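Progress report to the Plosto Fund
Project: Teaching household tasks by hand, Willbridge site

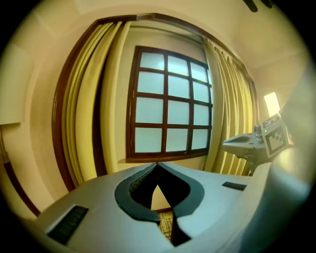 Figure 1. View from the camera on one hand gripper, with the second gripper and its square marker to the right of the window.

Date of report: May 4, 2023
Prepared by: Anikó Szűcs, Dondidcombe

1. Work done in this period

In the last report we promised to move the recording of demonstrations from our own workshop to a furnished house. This is now done. The operators carry out each task with two hand grippers, one in each hand, and the recordings are later used for training the two-arm robot at Dondidcombe. The robot itself does not travel to Willbridge.

We recorded 900 demonstrations. After checking, 781 were accepted for training. The tasks were folding small towels, putting cutlery into a drawer and closing a box with a lid. Folding took the most time to teach to new operators, who at first moved their hands too quickly for the tracking.

2. Changes in the method

The wide lens was kept. We had considered a narrower one, but the operators and the training team both prefer that the other gripper stays in view when the hands are apart. The position of the other hand is read from its marker, so a marker which is turned away for a long time makes the recording less useful. Operators are now asked to keep their wrists more open, and a short practice of this was added to the first morning.

Győző Kiss rewrote the checking program. It now reports a lost marker directly after the recording, and the operator can repeat the task while everything is still on the table. Before this we learned about such faults only in the evening.

3. Difficulties

Most of the rejected recordings came from the first two weeks, before the new program was in use. We also lost three working days when the supply of spare finger pads from Oláh arrived late. The budget was not affected.

Daylight in the house changes much during the day. We do not yet know if this harms the training, and we would like to compare morning and afternoon recordings before we decide on extra lamps.

4. Next period

We plan to record 555 further demonstrations, mainly of folding, and to make the first robot trials with the accepted data. A short film of the trials will be sent to the Fund with the October report.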